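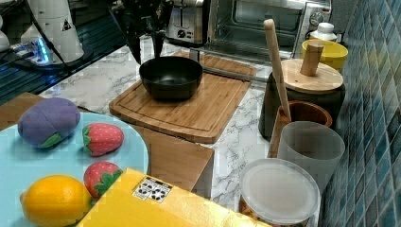 Session 5 handout: Reading a character sheet without being fooled by it

We use the Nernberg build of Dovetti Arena for all examples. Check your version before you argue with my numbers.

1. Health totals. The guides rank Bagheri first because she has 3,000 health. Fine, but her guard drains when she is tagged in, and none of the guides subtract that. I don't trust a ranking that skips it.

2. Burst damage. Her full combo does 1,134 on paper. That figure assumes every hit lands on a target that stands still. Players don't. Run it in training mode with the dummy set to block — then write down what you get.

We use cookies to remember your preferences. By continuing to browse this site you accept our cookie policy. Accept | Settings

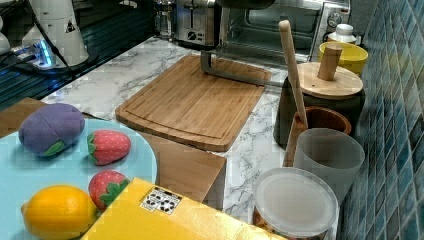

Support items are where the guides get lazy. Purndale's healing basket restores 185 health per use, and everyone repeats that it is "the best in the tier." Best for whom? An item list is only a pile of goods until you check the cost of each one. Take the plate with the plush eggplant, two strawberries and lemon: price those as four separate items and you would still have to ask which one you'd give up a turn for. Same with Purndale. Each use costs 43 power, and I have yet to see a guide mention it.

For next time: pick one claim from any tier list and try to break it. Bring your test settings as well as the result.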